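Ombridge FAQ: questions we get about the planner

Updated Aug 31, 2025
14 shares · 6 comments

What is Ombridge?
It's the planning layer we write at Skilatix. It takes what the robot's cameras report, works out where the arms and hands should go, and passes that to the controller. You can run it on a full humanoid or on one arm bolted to a bench — same code, different setup file!

Why do you keep testing on glass?
Glass is wonderfully hard! Depth sensors tend to look straight through it to the floor, and shiny spots move whenever the head does. Our surface finder, Liao, uses the rim and whatever is resting on top to guess where the sheet sits, then asks a fingertip to confirm it. I love watching this part work. 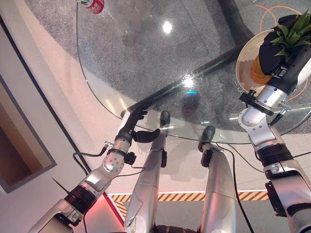
Left hand at the rim of the glass, right hand with the plate and pineapple.

Does each arm get its own plan?
No, we plan both together. A tilted plate changes how much room the other arm has, and the legs count too when there's a table edge close to the feet. The joint planner checks up to 3,000 candidate paths and keeps the smoothest one that clears everything.

How fast is it?
A fresh plan takes around 40 milliseconds on our desktop machine. The control loop underneath runs separately at 100 Hz, so the arms keep holding their pose while the planner thinks.

Can I replay a run?
Yes, please do! Skovuseck is our log viewer. Scrub to any moment and you'll see the camera view beside the planned path, with contact guesses coloured by confidence. Yuk-lan Lau wrote the colour scale and welcomes complaints about it.

My plan fails with error 106. What's wrong?
The planner thinks a held object is touching something it shouldn't. Check the object's size in your setup file first — leafy or spiky things usually need a bigger margin than you'd expect.

When is soft object support coming?
We're aiming for November. Cloth works a bit already, bags don't.

Comments (6) · Share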